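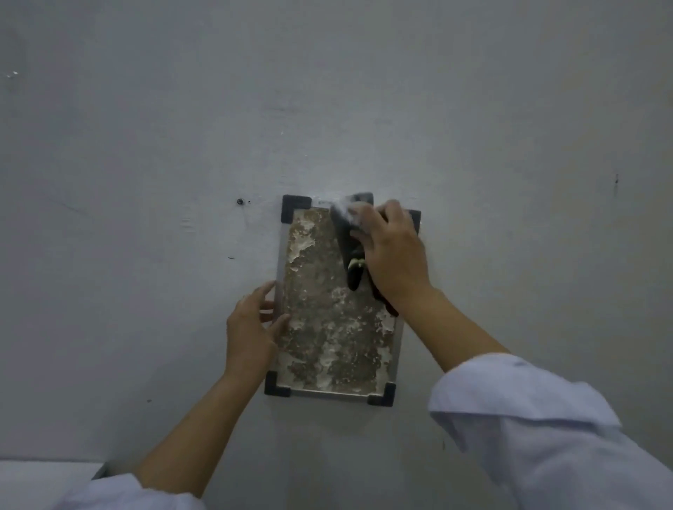

I put off the hall panel for most of the spring. It came with the flat, and when I moved in it had been painted over so many times that I took it for part of the wall. The metal edge gave it away. I started scraping at one end and carried on in the evenings after work, and by now most of the face is brown and rust with white patches left over it, like a map of somewhere with a lot of small islands. The top is the slow bit. You have to get the blade up close to the silver frame without catching it, and the white stuff comes away as powder, so I keep my left hand on the edge of the panel and take short strokes.

I asked at the Zukwood hardware shop whether I should use a stripper on it. They said to try it dry first and see how far I got, which suited me as the hall has no window. I wear a mask and put an old sheet down along the skirting. The dust still gets into the kitchen.

For anyone doing a similar job, I can say a few things about the scraper. A new blade is too keen for this and digs in. One that has done an hour or two is better. Hold it low, nearly flat, and push. If it starts to chatter you are at the wrong angle or you have hit a hard patch, and it is quicker to go round and come back from the other side. I left the black corner pieces on. I did try to get one off and it wouldn't shift, and I would sooner work round them than crack something.

I've had two views on what to do with it next. My first plan was to get back to a clean surface and paint it the same grey as the wall. I bought a small tin of Harkico for that in the sale and it is still in the cupboard, unopened. Now I've seen the brown I'm less sure. It looks a bit like the old doors on the warehouses at Grullum, and I've got used to walking past it. I might rub it down lightly, seal it and leave it patchy.

The wall itself needs doing either way. It has smudges and scuffs all over, some from the last people and plenty from me carrying a bike in and out. I'll wash it first with sugar soap and see what is left. I don't want to open the paint until the scraping is finished — I did it the other way round in the bathroom and had grit in the second coat.

I've got 10 days off in August and the hall is down for the first 5 of them. After that it's the airing cupboard, where the shelves have bowed and one of the doors won't close. I've measured it twice and got different answers, so I'll measure it again before ordering any wood from Tiongson.

Print this page | E-mail this to a friend

This site uses cookies. By continuing to browse you agree to our use of cookies. OK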